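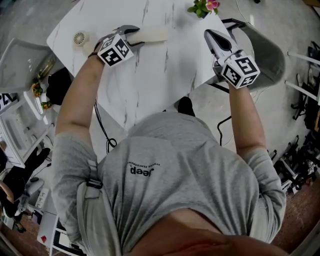 January, open day notes, written up 4.40 pm before I forget it all. Hand-held gripper station was the busy one from the moment the doors opened. Samina had the session plan taped up by the door and we binned most of it by eleven. Visitors want to hold the things, they don't want the slides. Marble-look table was the right call, the cream roll shows up fine against it and you can see from across the room which jaws are closed on it and which are still open. Keep that table for next time. The fan and the potted plant take up more of the top than I'd like though, I want the far end clear for the two-handed task.

Groups: Jardine people first, then the Virnberg lot, then general public after lunch. 70 signed in on the sheet, Morag thinks a few walked past it.

What we ran:
Task A, pick up the roll with the left, pass to the right, put down. Task B, same but turn it end for end in the middle. Dropped B for the public after lunch, too slow, queue out to the corridor.

People hold the grippers far too tight. Everyone does it. Then the wrist locks and they move from the shoulder, and the marker cube ends up turned away or tucked behind a forearm. Heather got round it by telling them to hold it like a watering can. Worked much better than my version (I was going on about keeping the faces visible, blank looks). Use Heather's.

Cubes — one face on the spare pair has started to lift at a corner. Glued back with the stuff from the bench drawer, not pretty. Reprint the whole set on the matt stock before the Virnberg follow-up. The glossy batch is no good under the ceiling lights, tracking jumped whenever somebody tipped the cube back. Gavin says it's the exposure and not the paper. Will do both and we'll see.

Jelar logging: crashed once at 10.50 when the disk filled, my fault, last month's test runs were still on there. Cleared them and it ran the rest of the day. 32 sessions saved and named. Two more have no name, they're in the folder as "untitled", leave them alone until I've matched them to the sheet. Nothing from the public groups is to be kept, Elspeth was clear on that and it's what the poster said. Delete after the counts are done.

Questions that came up a lot:
Does it hurt your hands — no, but after 80 repeats you know about it.
Why not just use the robot — said it's quicker to show the movement yourself, and then the arm gets to copy it. Fine for the public. The Jardine engineer wanted numbers on transfer and I didnt have them to hand. Send her the table from the autumn report.
How much is a pair — Gavin told someone 4,000 for the whole station, which is the figure with the laptop in it. Grippers on their own are far less. Need to agree one answer.

Gondier want to bring a group in the spring. Told them yes in principle, Elspeth to sort dates. They asked for the arm running at the same time as the hand-held table. Can be done but needs a second person on the stop button the whole time, so that's me or Morag and then there's no-one on the door.

Cables: the ones hanging off the table edges want tying up before Gondier come. Clips are in the blue tub. Also get the power strip off the floor.

To do
- reprint cubes, matt, full set
- spare rolls x2, softer if poss
- match untitled sessions to sheet, then delete the public ones
- autumn table to Jardine
- price answer, ask Gavin
- move the chairs back, Samina needs the room at nine tommorow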